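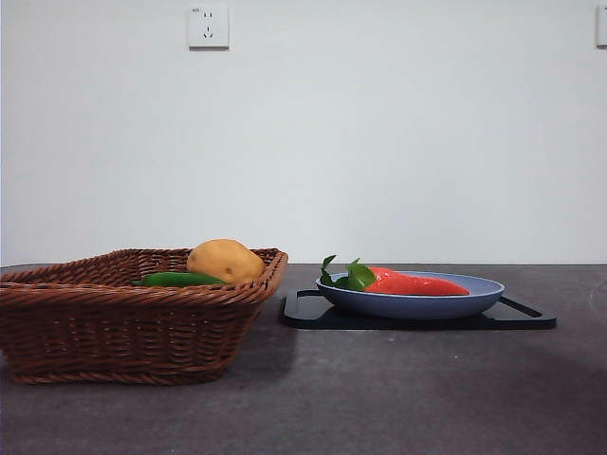
A potato in a woven basket. The Trirkance potato days return to Takirville next June.

PRESS RELEASE
Takirville, 2023-11-25

Rind opens registration for the second Trirkance potato days

The growers' association Rind informs that registration is now open for the second edition of the Trirkance potato days, which will take place in Takirville in June. The first edition was visited by 2,172 people during 2 days, and the organisers prepare this time for a larger market and a longer kitchen programme.

Trirkance is a hilly district where potatoes have been grown on small farms for many generations. Most of the fields are too steep for big machines, and the harvest is sold mainly at the farm gate. In the past years several old varieties have almost disappeared from the local markets. Rind was founded by farmers who wanted to keep these varieties in the ground and to find buyers for them.

"People in the town ask us for potatoes with taste, and in the shop they find only 'washed' or 'not washed'," says Bożena Grabowska, chairwoman of Rind. "We have 23 varieties with our members. Every one cooks in a different way, and we would like that the visitors can try this on a plate before they buy a sack."

The market will be held on the old cattle square in Takirville. Each farm receives one covered stand with a table and electricity. Farms from outside Trirkance may also apply – the places for them are limited, and the board will decide by the order of arrival of the forms. Resellers are not admitted.

In the school kitchen next to the square, the cook Czesław Kaczorowski will lead workshops about dumplings, potato bread and soups from the district. The workshops are free of charge, but a place must be booked. Children under twelve should come together with an adult.

A new part of the programme is the seed exchange. Growers and gardeners can bring healthy seed potatoes of their own and exchange them for others. All seed potatoes must be labelled with the name of the variety and the place of growing. Rind will check them at the entrance, and sacks with signs of disease will not be accepted.

The event is supported by the Verkar mill, which gives flour for the workshops and prizes for the school drawing competition. Rind expects to sell some 2,000 kilograms of potatoes at the market, mostly from last year's storage together with the first early ones.

Registration forms for stands and workshops are available at the office of Rind in Takirville. Journalists who wish to visit a member farm before the event are kindly asked to contact the same office.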